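Frequently Asked Questions: the Musanham Seed Library

Welcome! We get a lot of lovely emails at the start of the growing season and many of them ask the same things, so we've gathered the answers on one page. If yours isn't covered, write to us or drop in when the desk is open.

What is a seed library?
It's a set of drawers full of seeds that anyone can borrow from. You take a packet home in spring, grow the plants, let a few of them go to seed and bring some back for the next person. Our collection has 292 varieties at the moment, mostly vegetables and herbs, with a growing flower drawer that we're very excited about (the sweet peas are gorgeous).

Do I have to live in Musanham?
No. Plenty of our borrowers come over from Hoven and Itier, and you're all very welcome. Your seeds will do best if your garden has a climate a bit like ours, but that's the only catch.

Does it cost anything?
Joining is free and so is borrowing. There's a jar on the desk if you'd like to chip in for envelopes.

How many packets can I take?
Up to six per visit. Packets are small on purpose, so one tomato envelope gives you enough for a family garden with a couple of spare plants for the neighbours.

I've never grown anything. Where do I start?
With peas, beans or lettuce! They come up quickly, they don't sulk, and the seed is easy to save. Look for the green dot on the drawer label, which marks everything we'd hand to a first-timer. Leave the squash for later, as it crosses with other squash nearby and you can end up with some very odd fruit. Still fun, mind you, just not what was on the envelope.

What if my crop fails?
Then it fails, and you come back and try again. Slugs, hail, a week away in a heat wave, we've all been there. There are no fines and you'll still be able to borrow next year.

How do I save seed from tomatoes?
Pick a really ripe one from your healthiest plant. Squeeze the pulp into a jar with a splash of water and leave it for two or three days, stirring daily, until it smells a bit sour. Rinse it in a sieve, spread the seeds on a plate and let them dry fully before you put them in paper. Skip the paper towel for drying, they stick to it like glue.
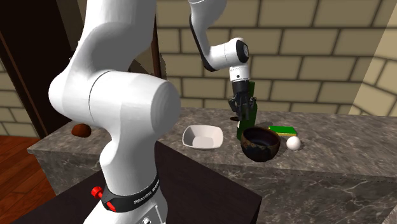
How should I label what I bring back?
Write the variety, the year and the colour of the flower or fruit if you know it. Add a line about how it grew for you. "Cropped until October, leaned badly in wind" is the kind of note we love. Please use pencil, as pen fades in the drawers.

Can I bring seed I bought from a shop?
Yes, if the packet is unopened and in date. Please check whether it says F1. Those are hybrids, and seed saved from them won't come true, so we keep them in a separate box.

What is the Heitmann bean?
Our pride and joy! It's a purple-splashed climbing bean that has been grown in gardens here for as long as any of us can remember. Last season 58 households grew it and between them they returned 1638 beans. It's delicious fresh and even better dried in soup.

How long do seeds keep?
Parsnip and onion are best used within a year. Beans, peas and tomatoes will last for several if you keep them cool, dark and dry. A lidded jar at the back of the cupboard is perfect.

When is the desk open?
Mornings from 9:30 until noon, and we stay open until 4 p.m. during the spring swap. Returns can go through the slot at any hour, as long as they're in a sealed envelope with your name on it.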